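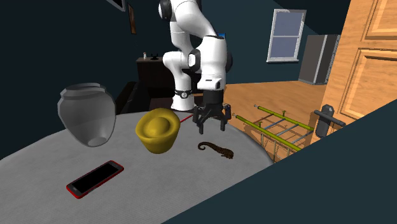
I closed my Tekis account in May. I had kept 2528 recipes in it, most of them clipped from other sites and never cooked. Moving them took three evenings.

The export gives you one long text file with no breaks between recipes, so I went through it by hand. I deleted anything I couldn't picture making on a work night. Then I deleted the duplicates - I had saved the same lentil soup under four different names. That got me down to 1657, still far too many. The second pass was stricter, and I ended up with 179.

I tried Jaber first as the new home. It imports fine but the search only looks at titles, and I search by ingredient. Porkora does that, so the recipes live there now. It costs a little more per year. The print view is plain black text with no photos, and it fits on one page if you turn off the notes.

A few things did get lost. All my comments from before the last Tekis update came through blank, including the oven times for the rye bread. I'm working those out again. The first loaf needed ten more minutes than I gave it.

Next is the box of paper cards in the hall closet.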